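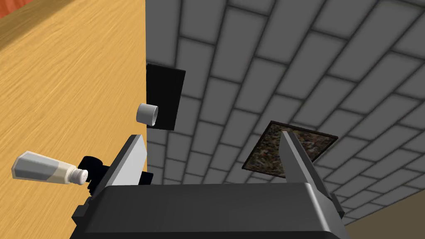

Most advice about basement flooding is about keeping the water out. I think people should spend more time deciding what the water will find when it gets in. In the older part of Gitcombe, where I live, the storm drains back up after a hard rain, and the ground stays soaked for days. Water gets into basements on my street whether or not the owner has done everything right. Yet people keep finishing those basements as if they were upstairs rooms, with carpet, drywall down to the slab and built-in cabinets. A warm honey-yellow wood with a fine streaky grain, like the big upright surface on the left of the picture, is a nice thing to look at, and I would be glad to have it in a kitchen. I would not put it on a basement floor in this town.

My own basement took in water in June two years ago. It was not deep, maybe to the ankle at the low end, and it was gone by the next evening. The water heater was on blocks and was fine. The bookshelves the last owner had built in were not. They swelled at the bottom, the doors stopped closing, and there was mold on the back side that I only found when I pulled them off the wall. Taking them out and hauling them away took longer than everything else put together.

The usual answer is a sump pump, and I have one. A pump is worth having. But it runs on electricity, and the storms that fill the pit are the same ones that knock out the power. A battery backup helps if somebody tests it. My neighbor's had been dead for so long that the terminals were green. I am not against pumps, I just don't think a pump should be used as permission to lay carpet.

What I would rather see is dull and fairly cheap. Leave the slab bare or paint it. If you need walls, stop the drywall short of the floor and cover the gap with trim that comes off with a screwdriver. Use open metal shelving, and keep the bottom shelf for things that can get wet. Raise the furnace and the freezer. Move the outlets up if an electrician is already in the house. I bought my shelving for 179 dollars, and it has been through one more wet spring with nothing to show for it but a little rust on the feet.

Masonry gets left out of this discussion, and it shouldn't be. People see a plain block or brick wall and want to cover it up. Once it is covered you can't see a crack opening or a damp line creeping up from the floor, and you can't dry the wall with a fan. A bare wall may look unfinished, but you can check it in a minute on your way to the washing machine.

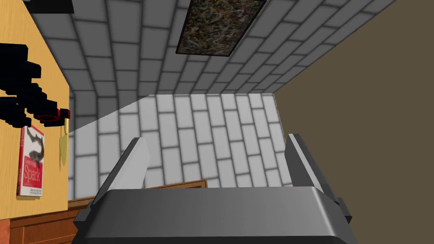
Roman Wróbel thinks I am being too strict about all this. He told me that a family with three kids in a small house can't afford to treat a third of its floor space as a place that might get wet, and that he would sooner replace a carpet every so often than give up the room. It is a fair point, and I don't have a full answer to it. Space is expensive in Gitcombe. If he knows the carpet is going to be thrown out someday and has the money set aside, he is making a choice with his eyes open.

My complaint is with houses where that choice was made for the buyer. The listings on Laskowska Street all say "finished lower level" and none of them say when it was last under water. Hanna Dudek bought there and learned about the drains from the man who came to read the meter. I would like sellers to have to put every known flooding in writing, with the depth, before an offer is made. It would cost them a sheet of paper.

I would also like the town to stop treating a finished basement as a plain improvement when it hands out permits. Ask the owner where the water will go and what it will touch. If the plan shows cabinets fixed to the slab on a street that floods, say so on the permit, and let the owner sign under it.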